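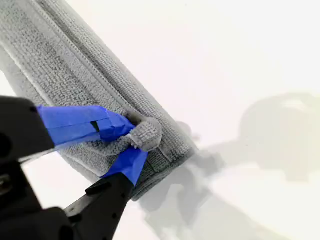

A folded gray towel with a stitched hem.

The Towel Town That Went Quiet

When I came to Temov for the first time, I was seven years old and I thought the noise was rain. My aunt laughed at me. It was the looms. They were working on the ground floor of almost every house on the lower street, and the sound came up through the soles of the shoes. In those years people said that 200 families lived from terry cloth, and a girl who could tie a broken thread quickly would never need to look for work.

Today you can hear the river there. I counted the workshops that still have a loom in use, going from door to door during one week in May, and I found 13. Most of them belong to people older than sixty.

Ayten Kocabaş is 73 and has the second house after the bridge. She weaves in the morning, from six until her back tells her to stop. Her loom makes the loops with a second set of threads, which is kept loose while the ground threads are kept tight. When the reed pushes the weft forward, the loose threads stand up. I had used towels all my life and did not know this. She made me put my finger under the cloth to feel where the loop is held.

"If the loop is long, it drinks more, but it catches on everything," she told me. "If it is short, it lives longer. You must ask the customer what he wants, and the customer never knows."

The trade began to change when microfiber arrived. It is a knitted cloth of very thin polyester threads, often mixed with polyamide, and it dries fast and costs little. Hotels still wanted cotton for the bathroom, but the cleaning rooms, the gyms and the car washes did not. For Temov this was a heavy loss, because the simple gray and blue cloths were the bread of the small workshops. The fine bath towels were only the butter.

Ozan Öztürkmen inherited his father's business and sold four looms in his first year. With the money he bought sewing machines, and now he only hems. The rolls of cloth come to him by truck, from factories he has never visited. He is not sad about it, or he says he is not. He showed me how a bad hem opens at the corner after some washes, and how his workers turn the corner and stitch back over it. He talked about corners for nearly an hour and I missed my bus.

The weavers who stay have found other customers. Ulla Magnusson buys for a small chain of bath houses, and she comes to Temov two times every year. She wants undyed cotton, heavy, with a flat border. She pays well, but she sends back any piece with a knot that she can feel. Mrs. Kocabaş respects her very much for this and also complains about her at every meal.

The question is who will continue. Saadet Çınar teaches weaving in the former school, on 2 looms which the Yazıcı workshop gave when it closed. She had hoped for young people from the town. The ones who came were mostly from the city, and they want to make scarves. She teaches them terry first. The scarf can wait, she says, until they can keep a border straight.

On my last evening I bought a bath towel from Mrs. Kocabaş. She folded it, looked at the edge, unfolded it and gave me another one.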